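Week five of robot club and I finally have sore knees

I told my sister I'd joined the robotics club at school and she laughed for a good minute, because I'm the person who once asked her how to turn on her toaster oven. Fair! But I'm a second-year, my roommate was going anyway, and there were free bagels at the first meeting. So now it's October and I spend most of my evenings kneeling on a carpet in the back of the Illden building, and I love it more than almost anything else I'm doing this semester.

A quick catch-up for those of you who only come here for the bread posts. Our club is small and we share one big two-armed robot, which we call Wako. I didn't pick the name. I asked where it came from and got three different answers, so I've stopped asking. Every fall the club works toward a meet over in Seltdale, where teams from a bunch of schools run the same tasks and get points for them. You get told the tasks ahead of time, which sounds generous until you try doing them.

The one I'm on is the floor task. There's a square of tape on the floor, and the robot has to reach down, find the corners, and later on pick things up from inside it and put them back where they belong. My first reaction was "that's it?" A toddler could do that! Then I sat in on a run and watched the left arm go confidently for a spot a hand's width away from where it was supposed to be, over and over, and I understood why there's a whole team for this.

My job started out as tape. I'm serious, I was on tape. You'd think four strips would be quick, but carpet is awful for it, the edges lift, people walk through with their snow boots-in-training, and if your square is a tiny bit crooked then everybody spends an hour blaming the code. (It was my square. Once. We've moved on.) I've gotten pretty good now. Press from the middle out, run your thumbnail along the edges, and do not let anyone drag a chair across it.

After tape I got promoted to the log, meaning I sit with a laptop and write down what each try did and what we changed. Sosina Feyisa, who runs our little group and has the patience of a saint, wants every single try written down, including the dumb ones. Especially the dumb ones. We're on try 810 as of last night, and I'd guess I've typed "too far left" in nearly half of them.

What I like is how talky it all is. I pictured people in hoodies silently staring at screens, and sure, there's some of that, but mostly it's seven of us arguing about a corner. Do we come in from above or from the side? How slow is too slow? Somebody always wants to go faster and somebody always has a hand near the stop button. I've started having opinions, which is alarming. I said the words "wrist angle" at dinner and my roommate put down her fork and applauded.

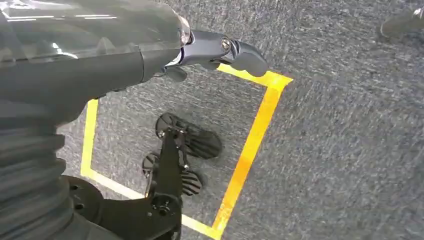

Emusstead Student Robotics Club, Floor Task Team

Corners are my whole life right now, as you can tell. We want the gripper down by the tape without scraping it up (see above re: my tape, my beautiful tape), and the carpet doesn't make it easy to judge how close you are. From where I sit with the laptop everything looks like it's touching. So you learn to get your cheek practically on the floor and squint, hence the knees. I've ordered one of those foam gardening pads and I don't care who makes fun of me.

We've also got a money situation, in that the trip to Seltdale costs money and we'd rather not sleep in the van. If you're local, there's a bake sale in the Illden lobby and yes, I'm making the cardamom buns. Come by, buy a bun, ask me about wrist angles.

Next up is picking things out of the square, and we still haven't settled on which corner to start from. I'm team far right. Sosina is not. I'll let you know who wins, and the rye post is coming too, I promise, I just have to feed the starter first.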